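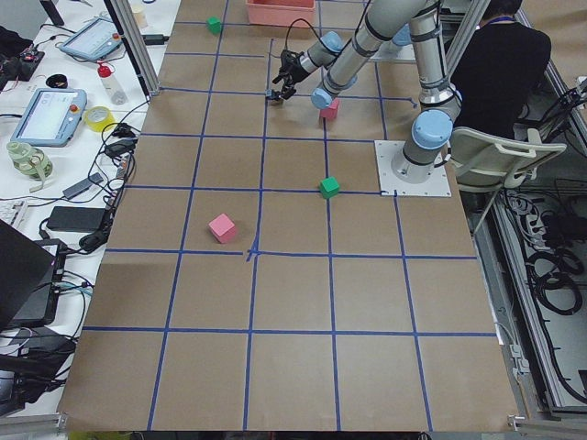
The gridded table at the Zitley open day, with green and pink cubes on the paper.

zitley-openday-cubes
Notes and run log from a visit on 24 Mar 2023

What is in this folder
- runs.csv: one line per attempt I watched
- notes.txt: what I wrote down at the table, lightly cleaned up
- this README

Background
Zitley invited visitors in to see its Jastine sorting software run on a tabletop arm. The flyer promised "100 percent pick success on everyday objects." The objects on the table were cubes in two colors, green and pink. I don't keep many of those in my kitchen.

The table is covered in brown paper and marked off with blue tape. I asked whether the software uses the grid or whether it is there for the people placing the cubes. I got two different answers from two staff members, so treat the layout column as my reading of the table only.

The log
I logged 82 attempts. A success means the cube ended up in the bin with no hand touching it. By that rule 62 worked. Zitley also counts a second try as a success, and a cube nudged back into reach. Under that rule the number gets close to the flyer.

Known problems
- I was the only one logging, and I missed 7 attempts while talking. They are not in the 82.
- Cubes were put back by staff, who know which spots the arm likes.
- No timing data. My stopwatch entries were too sloppy to keep.
- The February demo at Skjelbred is not covered. I have only seen the edited video.

Use
Fine for arguing about what "success" means. Do not use it to compare Jastine with Stokska or anything else.

Corrections to Tamás Fodor, with a line number from runs.csv please.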